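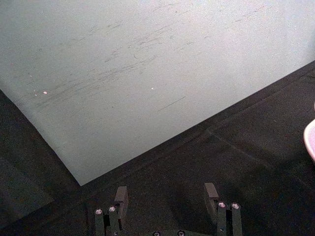
Pale sheet, scuff marks across the middle.

October, entry started 7:40 a.m.

Wafer chuck leveling on the Stetska bench prober, continued. Yesterday's contact resistance map drifted from the notch side to the far side again. Swapped the probe card for the spare and got the same slope, so the card is cleared. Suspect the chuck or the column shims.

Ran the short pattern: 2,000 touchdowns at the normal overdrive, cleaning every 250. Resistance was flat for the first part, then crept up on the outer sites only. Center sites stayed in family. Wafer is from the Nava lot, aluminum pads, same one used for the last baseline.

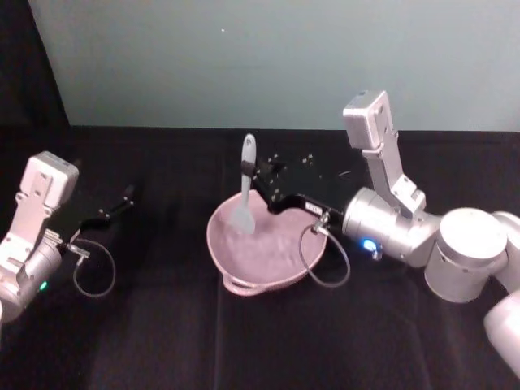 Ximena Tapia
Test engineer, wafer probe

Indicator sweep across the chuck at room temperature shows a high side at the rear left. At 85 C the high side moves toward the column. I did not expect it to move that far. Rear shim stack has 2 pieces in it, the drawing calls for one. Pulled the extra piece and torqued the screws in the usual cross order. Second sweep is better cold, not yet checked hot.

Cirilo wants the stack height written on the column in paint pen. Fine by me.
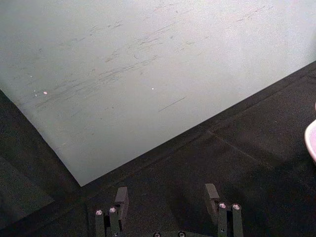

Does the outer-site drift follow the wafer or the chuck?
The chuck. With the wafer rotated 180 degrees, the high readings stayed at the same stage position and the pad map flipped under them.

Restarted the pattern after the shim change and stopped it at touchdown 2,952 when the Boltier controller dropped the Z axis with error 14. The manual lists that as encoder timeout. Reseated the cable at the controller end, homed twice, no repeat so far. Data up to the stop is saved under the old recipe name – rename before Montserrat pulls it for the yield review.
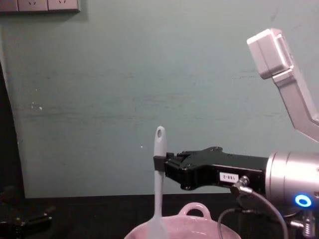

STETSKA BENCH, ROOM B, October

Hot sweep done at 85 C after a one-hour soak. Rear left is now inside the limit, column side is just outside. Adding a thin shim there would fix hot and spoil cold, so left alone until Faustino has looked at the thermal plate screws.

Open:
Order Z encoder cable for the Boltier.
Repeat the pattern hot, full count.
Ask Brisa if the Troltine cleaning film is the old grit or the new one. Box has no lot sticker.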